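Search this site Search Go

February
By the Teaching and Demonstration Group, Gimance

Speaker notes: Demonstrating Assembly Tasks to Two-Arm Systems

Opening. Thank the hosts at Berach and move directly to the subject. The talk runs 28 minutes and questions are held to the end.

The Plistlow project concerns the placement of processors and memory modules in desktop computers. Our operators perform each task by remote control while the system records joint positions, gripper commands and camera views. The recordings are then used to train a policy. We collected 400 demonstrations for the first phase and withheld 123 of them from training for evaluation.

Pause before the next point. Many in the room will have taught a single arm by hand guiding, and the change to two arms deserves a moment.

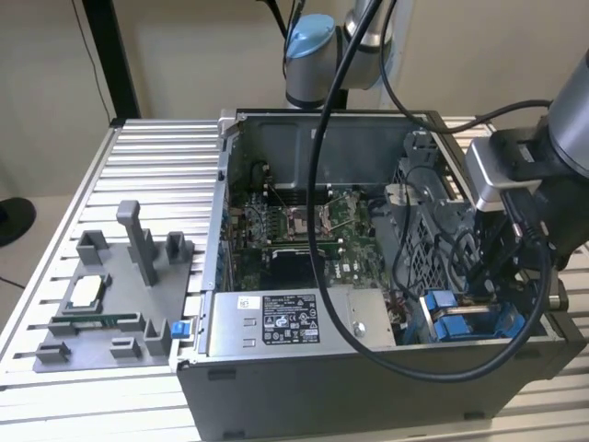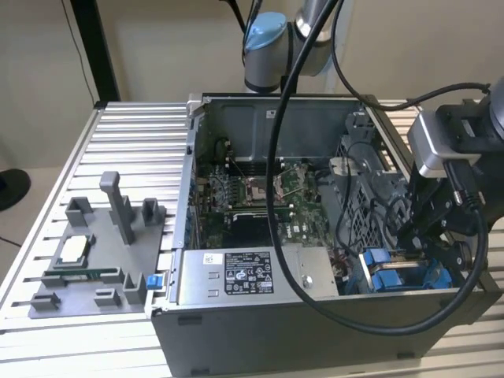
Our first recommendation is to settle the starting layout before any operator sits down at the controls. An operator who must search for a part will record the searching, and the policy will learn it. We therefore keep the parts on a printed fixture plate to the left of the computer, with the processor in a square pocket and the memory-type module in a long slot below it. The socket on the motherboard is already open when a demonstration of processor placement begins. Opening the lever is taught as a separate task, with its own recordings.

The second recommendation concerns cables. Operators should plan each movement with the arm's own cabling in mind — a path that is short for the gripper may be a poor one for the cable behind it. We ask operators to rehearse the full motion once, without recording, at the start of each session.

Hand guiding remains useful. We use it to set approach heights and safe waiting positions, and we return to remote control for contact. A hand on the arm adds forces that the operator does not notice and that the robot cannot reproduce later.

Slide 8. Leave the Poojary scoring sheet on the screen while speaking. State that a demonstration is kept only if the part is fully seated and no correction was made by hand. Hesitations are kept. Recovered errors are kept and labeled.

If time is short, omit the section on operator training and go to the closing slide. Repeat the request for partner sites and give the group's mailing address.

Comments (3)

Will the scoring sheet be made available to those who did not attend?

We found the same with hand guiding on connector work. Our operators pressed much harder than they believed they did.

Please clarify whether hesitations are trimmed before training or left at full length. The notes do not say.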